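Wednesday, March 25, 2020

The respiratory nurse has asked me not to use her name, on the grounds that people in Gidbridge already stop her in the supermarket to cough at her. This was a hazard of the job long before this month. We had planned to meet at the Tsai clinic, where she runs the children's asthma program, but we did it by phone, with her at her kitchen table and me in my car in the driveway, the quietest room I own.

I have a six-year-old with asthma and a dust mite allergy. I also have a drawer full of products bought at one in the morning. I wanted to talk to somebody who had seen a lot of kids' bedrooms and had no interest in selling me anything for mine.

"I've been in bedrooms that were cleaner than an operating room, and the kid was still wheezing," she told me. "And I've been in bedrooms where I had to wade. You can't tell by looking. Mites don't care if you made the bed. They'd prefer it if you did. It keeps things cozy."

She came to home visits by accident. A colleague went on leave, somebody had to take over the clinic car, and she was the one who could drive a stick shift. Eleven years later the car is gone and the visits are still hers, though they're on hold for now and she's doing what she can over the phone.

"I get walked through houses by video. One dad held the phone upside down the whole way. I have seen a lot of ceilings. Lovely ceilings, no problem with the ceilings."

I asked what parents get wrong first, expecting to hear my own biography. She was kinder than that.

"They start with the thing that costs the most. The purifier, the special paint, the flooring. I understand it. Your child can't breathe at night and you want to do something as big as the feeling. Pillow covers aren't as big as the feeling."

Pillow covers are where she starts, though. Zippered, allergen-proof encasings on the pillow and the mattress, and on any other bed in the room if siblings share. Then sheets and pillowcases every week in hot water. Then whatever the allergist and the pediatrician have written down, which she would like everyone to read again, including the back of the page.

"The medicine comes before all of it," she said. "I want that in your article and I want it near the top. If a child has a controller inhaler, a nice clean mattress doesn't replace it. I had a family who did a wonderful job on the bedroom and celebrated by stopping the inhaler. Please don't celebrate that way. Have a cake."

I confessed to the Fovetti. It's a vacuum cleaner, it cost me $300, and it has a light on the front that turns from red to green when it decides the carpet is clean. It has never once turned green. I've begun to take it personally.

She laughed for longer than I thought was called for.

"Does it have a good filter? Does it seal? Then fine, use it. But don't vacuum with your kid in the room, and don't let them go straight back in and roll around. You've stirred everything up. Do it in the morning, after they've left for school." There was a pause while we both remembered that there was no school. "All right. Do it while they're in the yard."

We moved on to carpet, a touchy subject at our house. Last August we had a quote for taking it out of both bedrooms and the hall and putting down hardwood. The quote was for $2,783, and the man who wrote it up was very gentle with us. We still have the carpet.

"I would never tell a family they have to spend that," she said. "Would I choose a hard floor for a kid with a mite allergy? Sure. You can wipe it. Mites have fewer places to set up house. But half my families rent. The landlord's not tearing up carpet because I sent a nice letter. I've sent the nice letter. So you do the bed, because that's where the child's face is for ten hours, and you vacuum, and you keep the humidity down, and you don't lie awake about the carpet."

She is fond of the humidity gauge, a cheap little thing with a dial. She likes to see it under fifty percent. She is much less fond of humidifiers, which she finds in nearly every home she visits, puffing away next to the crib like a small steam engine. People run them for coughs, and a damp room is what mites would ask for if anyone took requests. If your doctor has told you to use one, she says, talk to your doctor. If your sister-in-law told you, unplug it.

What about the purifier? I have one of those too.

"It can help with smoke and pet dander, things that hang in the air. Mite stuff is heavy, it mostly drops. So the purifier is humming in the corner and the problem is in the teddy bear."

I had been hoping we could get through the whole conversation without the teddy bear. In our case it's a walrus. He's bald in places and hasn't been fully dry since a trip to the lake.

Her rule is two soft toys in the bed, and the child picks them. The rest can live elsewhere in the house, ideally in something with a lid. The chosen pair get washed hot if the label allows. If it doesn't, they go in the freezer overnight in a plastic bag and then through a gentle wash, the freezer to kill the mites and the wash to get rid of what they leave behind.

"Tell the kid first," she said. "I cannot stress this enough. I had a little boy open the freezer for a popsicle and find his rabbit looking at him through a bag. His asthma was fine. He's probably still working through the rest of it."

The clinic's own handout says nothing about this. She wrote the handout, and says she was younger then.

I asked how a bedroom ought to be laid out, and she sighed. She gets this question from people who want to be told to buy furniture. In her view the best piece of furniture is whichever one you can pull away from the wall on a Saturday without hurting your back. She doesn't like upholstered headboards, canopies, beanbags, or beds with a fabric bin shoved under every inch. She likes blinds you can wipe, though she'll put up with curtains if they go in the wash.
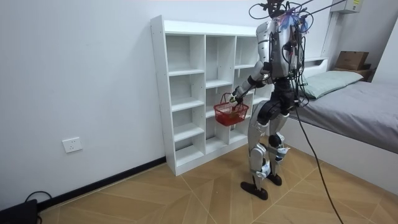
Storage is where she and I disagreed, mildly, for most of ten minutes. I'm an open-shelf person. She wants doors on everything, and I think if she could put a door on the dog she would. I told her a small room with a light wooden floor, a single bed on one side and a white cubby unit on the other looks to me like something a parent could keep up with, and she conceded the floor and the bed right away. The cubbies she took under advisement. "Open squares collect dust," she said. "But if you'll really wipe them, they're better than a closet you never open. Damp cloth. A dry one just gives the dust a ride to the other side of the room." I've written DAMP on the back of my hand.

The other group she hears from a lot is fathers, and she wanted to say a word for them. A bunch of local dads have a Sunday basketball team called the Primemen (I didn't ask, and she didn't offer). Several of them have children in her program, and last winter she went down to the gym and did a talk at halftime about inhalers and spacers. She brought placebo inhalers and made everybody demonstrate.

"Terrible technique. Terrible! They were spraying their tongues. These are men who had been giving their kids puffs every night and nobody had ever watched them do it. That's on us. We hand you the thing, we show you once while the baby's screaming, and then we ask at every visit if you're using it correctly, and you say yes. What else would you say?"

So she'd like you to ask. At the next appointment, by video if that's what's on offer, get out the inhaler and the spacer and do it in front of someone. It takes a minute. You'll feel silly, she says, and so does everybody else.

I asked her about this spring in particular, with everyone shut in with their dust and their dogs. She chose her words with more care here. Keep taking the regular medicines. Make sure the refill isn't down to its last few puffs. Find the written action plan and put it on the fridge, and if you don't have one, call and ask for one. Call if your child is getting worse, too. She worries about families who are trying so hard not to bother anyone that they wait too long.

"And if they're struggling to breathe, if they can't get a sentence out, if the reliever isn't doing its job, that's an emergency. You call 911. The hospital's open. Go."

Go easy on the cleaning sprays as well. Half the county is wiping down its groceries, and strong fumes in a closed kitchen can set off a child's chest faster than anything in the mattress. Open a window, send the kid out of the room, and don't mix products. She said that last one twice.

Before we hung up I asked what her own children's bedrooms had looked like. There was a silence on the line.

"Carpet," she said. "Wall to wall. And a canopy bed, God help me. But neither of them had asthma, so I slept like a baby."

I went in and stripped the bed. The walrus is in the freezer, behind the peas. I told my daughter first, and she has asked for visiting hours.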